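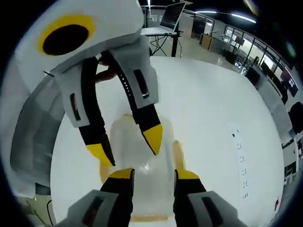
Yellow tips, white body, and a hand behind.

Grip tricks for stubborn lids, tiny screws and slippery everything

I love a good grip tip! My hands are small and my jars are not, so over the years I've built up quite a collection, and readers keep sending more. These are the ones I use all the time.

Jar lids. Put a wide rubber band around the lid, the thick kind that comes on broccoli, and twist with a dry hand. If it still won't budge, run the lid under hot tap water for a bit, dry it well and try again. Krisztina Kun wrote in to say she slides the tip of a spoon under the rim until it pops, and wow, that one is fast. Go gently on thin lids, they bend.

Damp rubber gloves are useless for this. Dry ones are wonderful.

Dropped screws. A magnet taped to the end of a chopstick will fetch a steel screw from behind the washer. Brass and most stainless won't come, so for those I press a little blob of poster putty on the end instead. Same chopstick, other end!

Starting a nail in a tight corner. Push it through a strip of cardboard and hold the cardboard. Tear it away once the nail is standing on its own. I hung a whole row of coat hooks this way in January and my thumbs came out of it beautifully.

Kitchen tongs. Rubber bands wound around the tips (cold foods only, please, they melt) make cheap metal tongs hold onto wet lettuce, olives, pickled eggs, all of it. For hot pans I keep a second pair with silicone ends. When the hinge gets stiff, soak it in warm water with a splash of vinegar, work it open and shut, rinse, and finish with a drop of mineral oil.

Cutting boards that skate. Damp dish towel underneath, folded once. A square of shelf liner works too and you can throw it in the wash.

Stripped screw heads. Lay a flat piece of rubber band over the head, press the screwdriver in hard and turn slowly. This saved my pantry door. Toshio Fujimoto prefers a scrap of steel wool and says it bites better on old Phillips screws. I tried it on Thursday and he's right!

Worn tool handles. Clean off the grease with dish soap, let the handle dry overnight, then wrap it with self-fusing silicone tape, stretching as you go and overlapping each turn by half. Hockey tape feels nicer in the hand but it gets grubby. For wooden handles, sand first with 200 grit and rub in 2 thin coats of boiled linseed oil. Spread the oily rags out flat outdoors to dry, never in a heap, they can catch fire all by themselves.

Keys that are hard to turn. Pencil graphite rubbed on both sides, in and out a few times. Skip the cooking oil, it gums up.

Still looking for a good trick for childproof caps, so send me yours.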